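Skumwood mailer: folding order and board grade

I have moved everything I post to the Skumwood die-cut mailer, a one-piece brown carton with no tape on the body. It comes flat in packs of 30. My previous box was the Yatsenko two-part, which used more shelf space and took longer to close.

The side flaps have to stand before the front comes up, otherwise the front catches on them and the crease wanders. I fold every line once in each direction while the blank is still flat. A crease worked this way holds a right angle without spring. The slits are cut slightly short at the ends on some blanks, and a ruler edge run through them cures it.

Contents so far have topped out at 188 grams, well inside what the board will bear. Stacking is less good. A column left in the hall in June had bowed at the lid by evening – the grain runs the wrong way for that load.

Turning the box diagonally on the table gives access to the rear corner and the front flap without walking round.
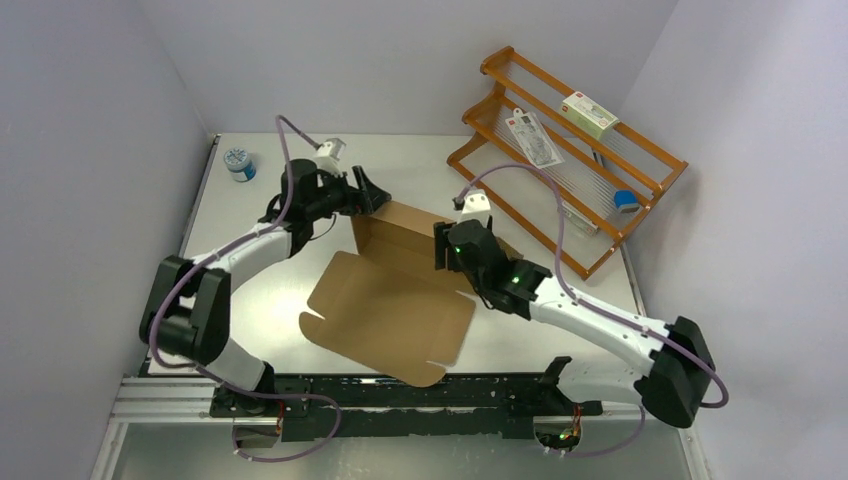 Oksana Fedoruk: I'd crease the lid last. If you do it flat with the others, the top panel goes soft and won't tuck after the second use. The Gratulico blanks are the same in that respect, only thicker.

Noted, and I will try it on the next pack. Mine are mostly used once, so I had not seen the lid go soft.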